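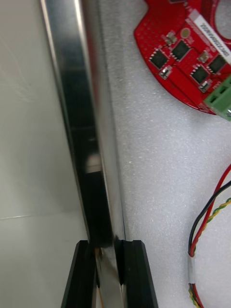 Metal bar stock in bench electronics

Metal bar stock, in the context of bench electronics, refers to straight lengths of metal strip, flat bar or angled profile kept at a workplace where circuit boards and wiring are assembled. Such pieces serve as rails, stiffeners, heat spreaders, straightedges and spacers. They are often laid out on white foam together with the boards and leads of the same assembly, and a polished bar is easily told apart from the matte surface under it.

Forms

The simplest form is flat strip, which has two wide faces and two narrow edges. Angled profile has two faces meeting along a fold or an extruded corner. On a bright piece the two can be hard to tell apart by eye, as a wide face may reflect its surroundings like a mirror while a narrow edge shows only as a thin line of light. Dark bands in the middle of a polished face are usually reflections of nearby objects – they should be checked from a second angle before being recorded as stains or scoring.

Common materials are aluminum, stainless steel and plated mild steel. Aluminum is light and easy to drill. Stainless steel resists marking but conducts heat poorly. Plated steel is cheap, and its cut ends rust unless they are sealed.

Work surface

Foam is used under mixed assemblies for two reasons. It keeps solder joints and component leads on the underside of a board from taking the full weight of the part, and it limits scratching of polished metal. A closed-cell sheet with a fine, slightly porous face is typical. Plain white foam is not antistatic unless it is sold as such, and boards with exposed sensitive parts are normally kept on a dissipative mat instead. Metal filings settle in the pores and are difficult to remove, so cutting and deburring are done elsewhere.

An upright board or panel is sometimes placed at the back or side of the surface. It stops long bars from sliding off and gives a pale background for inspection.

Circuit boards

Boards that share the surface with bar stock may be rectangular, round or ring-shaped. The color of a board, whether green, red or blue, comes from the solder mask and has no bearing on its function. Bars should not rest across a powered board. Bare metal will bridge any contacts it touches, and a bar with a sharp end can cut through the mask.

Handling

Long pieces are gripped across the narrow dimension, with the bar seated in a groove or notch where the holding tool has one. Gripping near one end leaves a long free length that turns easily. Skin oils dull a polished face, and a lint-free cloth with isopropyl alcohol is the usual remedy.

Naming and storage

The Stumero parts list enters bar stock under number 216, with flat and angled pieces on the same line. A revision drafted by Mirsad Petkov split them into 2064 and 3377, and both systems remain in use at the Prilenley workshop. Bars are stored flat in paper sleeves, with the cut ends covered.

Last updated: February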